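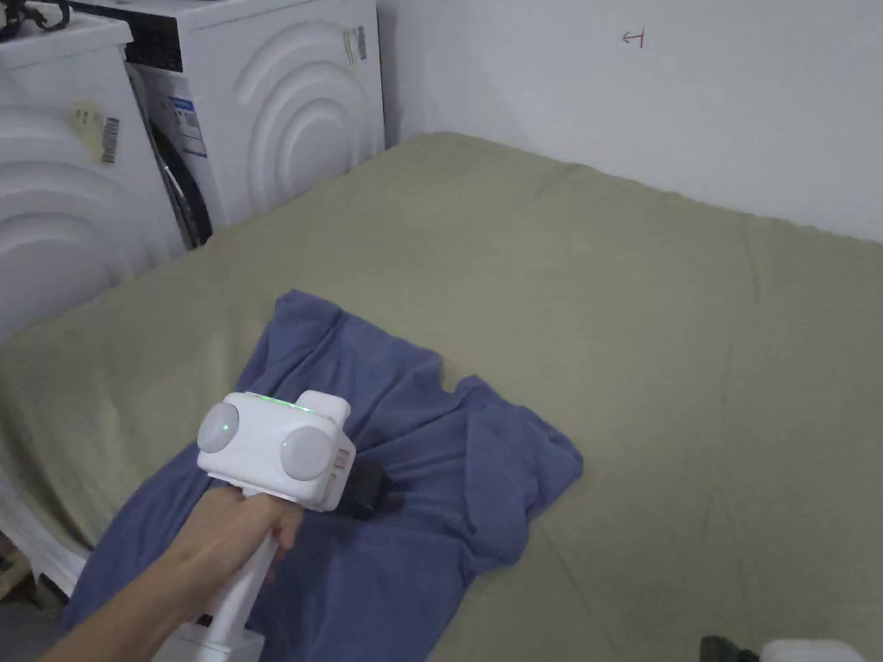 Standby Drain in Budget Handsets: Where the Charge Goes Overnight

28 January 2024

A phone left on a nightstand at full charge and picked up at 94 percent has not been idle. The screen was off, but the modem, the clock circuits and some part of the software kept working. On low-cost handsets this standby drain often matters more than screen time, as the phones tend to belong to people who make a few calls a day and leave the device alone for the rest.

The Ollura Alo is a useful case. It is a plain 4G handset with a removable battery, a small LCD and no fingerprint reader. The maker quotes 270 hours of standby on one charge. The figure assumes a single SIM, strong signal, no accounts signed in and Wi-Fi off. Few owners run a phone that way.

We ran two units side by side from July, first in Sauerland and later in Brusdale, where the nearest mast sits behind a ridge. Both units had the same firmware and new batteries. One was kept close to the maker's conditions. The other had one mail account, one messaging app and location set to battery saving.

Signal comes first

With good coverage, the modem wakes at fixed intervals, listens for a page from the network, and goes back to sleep. Each wake is short. With poor coverage the same cycle takes longer, the receiver runs at higher gain, and the phone begins to measure neighboring cells in case one is better. If it drops service entirely it scans across every band it supports, then waits and scans again.

In Sauerland the bare unit came within 4 hours of the quoted figure. In Brusdale, on the same settings, it lost 33 percent of its standby time. Locking the phone to 4G only recovered part of this. The automatic mode had been moving between 4G and 2G through the night, and each move requires the handset to register again.

A second SIM makes matters worse. The Alo has one radio shared between two slots, so the modem keeps two paging schedules. An unused card in slot two should be switched off in the menu or taken out of the tray.

Software wakes

The second unit did worse than the first in both places. The wake log showed that the mail account was the main cause. It was set to push, but the server did not support push for that account type, and the mail app fell back to polling at its shortest interval without saying so. Setting the interval by hand to one hour cut overnight wakes by 70 percent.

The messaging app was better behaved. It uses the shared notification channel and holds no connection of its own. Turning its background data off made no difference we could measure, and delayed messages until the app was opened.

Location in battery saving mode added little while the phone lay still. It adds more in a moving car, where the list of visible networks changes constantly.

Settings worth changing

Network mode: 4G only, if voice over 4G is enabled by the carrier. If it is not, incoming calls may fail.

Wi-Fi scanning: off. On the Alo this is a separate switch from Wi-Fi itself, two levels down under Location, and it ships turned on.

Adaptive battery: leave on. It needs several days of normal use before it restricts anything.

Airplane mode overnight: effective, but alarms are then the only thing the phone will do.

Closing apps by hand from the recent list gave no gain. Two of the apps tested restarted within a minute and used more charge loading again than they had while suspended.

Battery age

All of the above assumes a healthy cell. An older battery loses capacity and also gains internal resistance, so the voltage dips further each time the modem transmits. The gauge reads this as a lower charge. A phone that falls from 20 percent to shutdown in weak coverage usually has this fault, and no setting will correct it. The Alo's battery can be swapped without tools. After fitting a new one, charge it fully once with the phone off so that the gauge can reset.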